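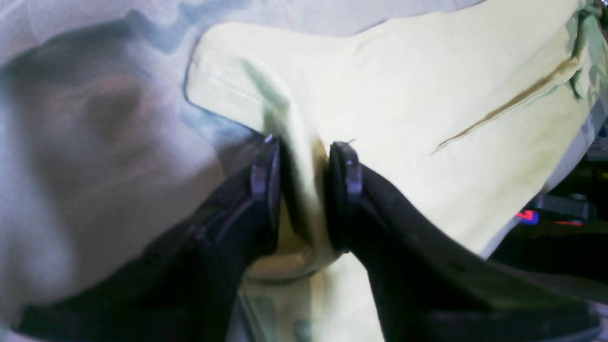
Pacheco Household Textiles Circle

We took the Sunday coach to Trivport for the open day at the Arkgate mill, where they finish dish towels, dust cloths and the thin yellow polishing cloths that half of us have under the sink. I went mostly to find out whether the claims on the packaging hold up. I came home with a tote bag and most of my doubts.

The tour started at 10 with a short film. It was about heritage. The building dates from well before Arkgate bought it, and the film leans hard on the old owners, who as far as I could tell had gone broke making sailcloth. Then we put on ear protectors and walked the finishing hall, where the looms I had been looking forward to turned out to be somewhere else. The weaving is done by a supplier. Our guide, Kaja Krūmiņa, was straightforward about this when asked, and I give her credit, but the leaflet says "see cloth made from thread to shelf" and we saw the shelf end.

The washing line was the best part. Cloth goes through in long runs and gets softened, dried and brushed on one side. I asked why a new cloth smears glass until it has been washed at home, if it has already been washed here. Kaja said the softener is left in so the cloth feels nice in the store. So the first wash at home is there to undo the last step at the mill. I wrote that down.

Next came the demonstration table and the Zembridge range, which is sold as good for 158 washes. Why 158? A man from sales said it was the average in their tests. He didn't know what counted as a worn-out cloth, what temperature was used, or whether anyone had tried it with a regular home machine and a regular amount of grit. He did know the price. I have cotton rags cut from a bedsheet that are older than the brand.

Lunch was soup and a roll, fine, though the line took 25 minutes. The mill shop takes 30 percent off seconds, and the seconds are the thing to buy. The flaws are crooked hems and uneven color, and neither matters on a kitchen counter. Check the edges anyway. Mine has started to fray at one corner.

Would I go again? For the washing line and the shop, maybe. Wear flat shoes, skip the film, and ask about the looms before you pay.

We use cookies to improve your visit to this site. Accept all | Manage settings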